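Reading time: 4 min

The Firora Pair is a kit of two hand-held grippers made for teaching robots by demonstration. It is sold by Malmont, a small maker of workshop tools for people who build and train robot arms, and it has gathered a friendly following among labs that would like to record good, honest handwork without first having to set up an entire arm. A person takes one gripper in each hand, does an everyday job at a table, and the kit stores how the grippers moved and when they opened and closed. Those recordings can later be used to train a robot to do the same sort of job.

The name belongs to the whole line, which began with a single right-handed gripper called Radu. Radu sold well enough, but owners kept writing in to ask for a second hand — folding, steadying, passing things across, all the little chores that one hand does badly — and the two-handed kit went on sale the following September. 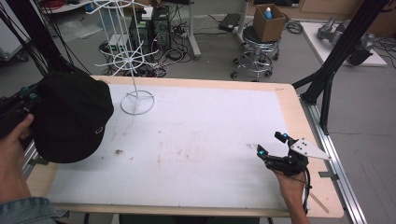
A black cap held by the brim at the table's edge, with a gripper in the other hand.

Soft goods are where the Pair has found most of its use, and hats are a great favorite among them. A cap is light, it bends when it's squeezed, and it has a right way up, so hanging one on a rack asks quite a lot of a person's wrists (try doing it with two fingers on each hand and you will see what is meant!). Malmont includes a short booklet of suggested tasks in the box, and its hat chapter runs longer than any of the others, with notes on picking up by the brim, picking up by the crown, and turning a cap over without crushing it.

Each gripper works with a pair of opposing fingers. Owners tend to talk about the finger pads more than any other part, and they will do so at some length if you let them. A smooth pad lets cloth slide, a sticky one won't let go at the right moment, and a great deal of cheerful argument has gone into what lies between. Malmont sells spare pads in packs and suggests looking them over every 800 grasps, though plenty of labs simply change them when the fabric starts to slip.
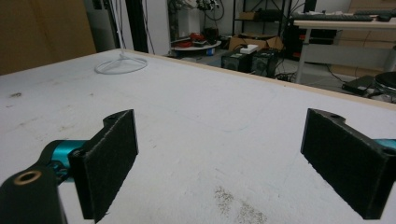 Tipene Goodwin
Contributing Editor, Tools and Kits

The kit is sold in two forms. The basic set holds the two grippers, their cables, a carrying case and the booklet. The fuller set, which Malmont calls the Buster bundle, adds a table clamp, extra fingers and a longer pair of cables, and it is the one most schools seem to end up with. A gripper weighs 221 grams before the cable is added, and while that sounds like next to nothing, an hour of careful work will remind you that you have forearms. The booklet kindly suggests a rest after every 55 recordings, and it is good advice.

Reviews have been warm on the whole. Teachers like that a newcomer can be making usable recordings before lunch, and that the fingers open and close with an easy squeeze. Complaints mostly concern the cables, which like to wander into the work and have to be coaxed back over the wrist. Some owners would also like a smaller grip for smaller hands, and Malmont has said that one is being drawn up — no month has been given for it.

Tasks are usually recorded in batches, with the same object put back in a slightly different spot each time. The booklet recommends 70 good tries for a simple pick and place, and more for anything that asks both hands to work together. It also has a gentle word to say about tidiness of movement. Quick, jerky hands make for a quick, jerky robot, so new users are encouraged to slow down a little and carry each motion through to its end.

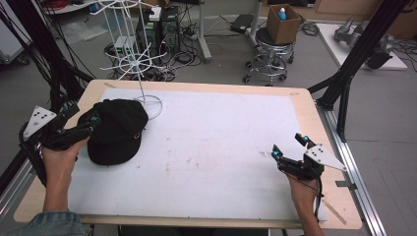

Can the Firora grippers be used one at a time?
Either gripper can record by itself, and the other may be left unplugged in its case. The software asks at the start of a session which hand is in use, and the setting can be changed between recordings.

Spare parts are ordered through Malmont directly. Fingers from the older Radu fit the right-hand gripper of the Pair but not the left, so it is worth checking the hand before ordering.

Filed under: Robots & Automation, Hand Tools, Teaching Kits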